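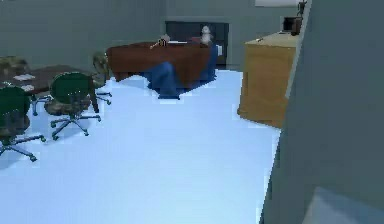 Simulated office from the navigation set: dark brown table at left, desk and blue chair at center, oak-colored cabinet at right.

The case for keeping the boring runs

By Lina Khoury

Most teams that collect navigation examples in simulation discard too much. The usual filter keeps a run if the agent reaches its goal and drops it if the path is slow or the start pose is poor. I think the second half of that filter is a mistake.

Take a start pose beside a wall panel, with gray filling one side of the view. A person checking the set by hand will mark it as low value. A policy trained only on centered views will then treat a large flat surface at close range as something it has never met, and it will meet one in the first hallway.

Our set at Zoltness holds 3167 runs. Under the filter we first wrote, 959 would have been removed. Ghassan Haddadin argued for removing them on the grounds of storage and label quality. His point on labels is fair: operators steer badly when half of what they see is wall, and a bad action recorded next to a good view teaches the wrong thing. The fix is to score the actions separately from the views. We now store 2 flags per run, one for each, and sample on both.

A related complaint concerns realism. The floor in these rooms is a single pale blue, its edges are blocky, and no office I have worked in has camouflage seats. Jad Dabbas would spend the budget on better textures. I would spend it on more start poses in the rooms we have. Texture can be varied by script after the layout is fixed. A human decision about how to get around a chair has to be recorded one at a time, and operator hours are the scarce item.

Scripted planners are the other cheap source. They produce shortest paths, which pass close to table corners and never hesitate. Operators back up, turn and try again. Those corrections are the part of the data I would defend first, and they are the first thing a path-length cutoff deletes. If a cutoff has to exist, apply it at training time and leave the stored runs alone.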